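Skiveo Walk 20 work shoes, my review after one season

I bought the Skiveo Walk 20 in the Ait Ali shop because my old shoes gave me pain in the heel. I stand the whole day in a small warehouse for tea and dry goods, and on some days my step counter shows over 3,374 steps before lunch.

The upper is soft leather with a textile lining by Niltum. The lining takes the sweat well and it dries during the night - only after very hot days I had to leave the shoes near the window. The insole can be taken out and washed by hand. I have done this several times and it kept its form.

The size is a little small. I normally wear one half size less, and with thick socks I would go up one more. The laces are too long and I replaced them in the first week.
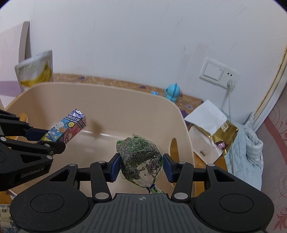 The sole is the best part of this shoe. It has a deep profile and does not slip on our smooth floor, also when there is dust on it. What I like less are the open seams at the tongue, where small crumbs can enter. If you handle dried plant buds, like the ones in the clear bag with the dark blue tie, you will find pieces in your socks in the evening.

I paid 80 for the pair. My former shoes from Prillico were cheaper, but the heel was flat after one winter. For wide feet I would try them on in the shop first. Four stars from me.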